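4. Greying of white cotton in hard-water households

4.1 What we mean by greying 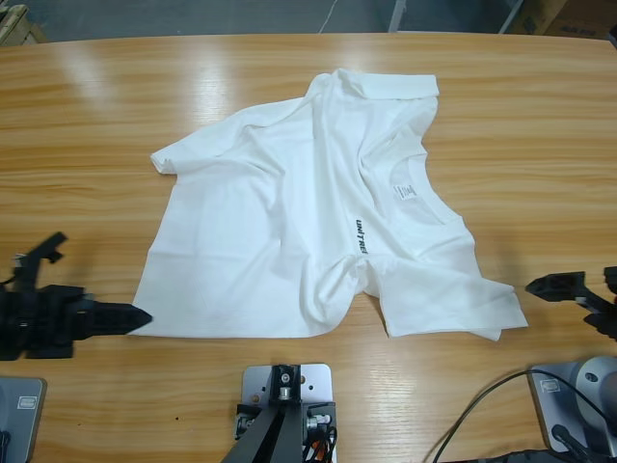
Figure 2. White T-shirt on a varnished wooden table.

Greying is the slow loss of whiteness in a garment that is washed properly and has no stain on it. People in our interviews rarely used the word. They said "dingy", "tired", "gone off", and in Pliltiscombe "gone pillowcase", which we never got to the bottom of. For this section we keep to greying and mean the whole-garment effect, not marks at the collar or under the arm (those are in section 5). Plain white T-shirts like the one in Figure 2 were the garment people brought up most, ahead of school shirts and bed linen.

Two causes are usually given. First, soil that has been lifted off one item settles on another in the same wash. Second, minerals in the water bind to soap and detergent and leave a film in the fibre, and the film then holds on to more soil. The two are hard to pull apart at home. Load size, water and dose all move together, and households change more than one at a time when they get annoyed. Our laboratory wash keeps them separate, our household diaries do not. Results from the two should be read with that in mind.

4.2 Households

Ten households in Pliltiscombe kept a wash diary through December. Eight returned it complete. Two gave up before the end, both over the holiday, and their pages are left out of everything that follows. Pliltiscombe was picked for its water, which comes off chalk and furs a kettle fast. All households had a front-loading machine. None had a softener fitted when they joined.

Each diary page asked for: what went in, programme, temperature, detergent and how much, anything added (vinegar, soda crystals, whitener), how the load was dried. There was a box at the bottom for remarks. The remarks box did more work than we planned for. People used it for complaints about the machine, about teenagers, about the weather. Several wrote down why they had mixed a load, and those notes are the basis of 4.4.

We did not tell anyone how to wash. We did ask them to keep their usual detergent for the whole month, and this was mostly kept to. One household ran out and borrowed from next door. Their pages are kept in, with the change noted.

4.3 Dose

Dose is where habits and packet instructions part company. Every packet we looked at gives a higher dose for hard water. Hardly anyone in the study followed it. The usual practice was a capful, or a scoop, the same for every load, learned from a parent or settled on years ago. Some households dosed below the soft-water figure on purpose. Reasons given: saving money, sensitive skin, worry about residue, a belief that modern detergent is "strong stuff".

Underdosing in hard water is the likeliest single cause of greying in this group. Part of the detergent is used up dealing with the minerals before it gets near the dirt, and what is left may not be enough to keep loosened soil from settling again. The laboratory wash points the same way. Cotton swatches washed repeatedly at the low dose in hard water lost whiteness steadily. Swatches washed at the packet dose lost much less, and swatches at the low dose in soft water sat in between. The order was the same in both runs.

Overdosing was rarer. One household dosed heavily and had greying too, along with stiff towels. Their diary mentions foam left in the drum. Too little rinsing would fit, but we have no measurement from that machine and leave it there.

4.4 Sorting

All the households said at the first interview that they kept whites apart. The diaries say otherwise. Whites went in with pale greys, stripes, beige socks, a cream jumper, tea towels. "Whites" as a pile seems to mean "not dark". In smaller households the reason was nearly always the wait – a full drum of true whites takes too long to build up, and somebody needs a shirt.

The other reason was space. Sorting needs somewhere to put the piles. Households with a utility room kept more piles than households washing in the kitchen, where things were sorted on the floor or a table just before loading. It is a small thing but it comes up again and again in the remarks, and most printed advice leaves it out. Advice to run separate loads assumes a second basket and a place to stand it.

Tea towels deserve a line of their own. They carry grease, and grease is what the film picks up best. Where tea towels went in with shirts at a low temperature the greying was described in stronger words. This is description and not measurement, so we put no more weight on it then that.

4.5 Temperature

Low temperature is the obvious suspect and the one participants blamed most. The diaries show mostly cool washes, with a hot wash now and then for bedding. In the laboratory a warmer wash helped at the low dose and made little difference at the packet dose. That would mean a household can get most of the benefit from the scoop and leave the dial alone. Cheaper as well, in most cases. We would like to see this repeated with real dirt. Our soiled cloths were even and fresh, and nobody's laundry is.

4.6 Putting it right

The Cevard method (soak, warm wash at double dose, two rinses) was tried on garments lent by the households at the end of the study. Whiteness improved on nearly all of them and none went back to new. Thin, much-washed cotton did worst. Barer strips, which are meant to catch loose dye in the drum, came out visibly coloured but we saw no change in the garments washed with them.

Optical brighteners complicate all of this. Most white T-shirts are sold with brightener already in the cloth, and it washes out and fades in light. Some of what people call greying is the brightener going. A garment can be quite clean and still look yellowish by a window. We used the Jääskeläinen correction to take the brightener out of the readings, and the ranking of the doses did not move. Uncorrected readings are in the appendix for anyone who wants to check.

4.7 Limits

One town, one month, one kind of machine. Winter only, so no line drying to speak of, and sunlight is known to matter for whites. Diaries rely on people writing things down at the time, and a few pages were clearly filled in together in one go, same pen, same slope to the handwritting. Load weight was never measured at home. A summer round in a soft-water town would answer most of this and is the next step if funding allows.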